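Castevel Theatre Audio Guide
Hire of one player with headphones, for visitors of the old theatre in Dilthorpe
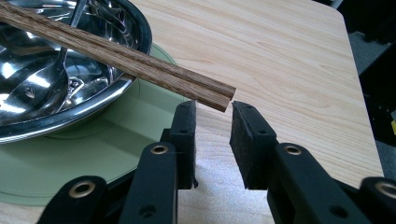 What you get
The guide leads you through the foyer, the grand staircase, the royal box and the painted ceiling of the hall, which has 843 seats. Clementina Morais reads the English text. You can stop at any point and continue later.

Details
Playing time: 30 minutes
Languages: 4
Headphone sockets: 2, so a couple can share one player
Maker: Dultus

Hire and return
Please collect the player at the Cardoso entrance and bring it back to the same desk. In December the royal box is closed for rehearsals, and the guide will skip this part.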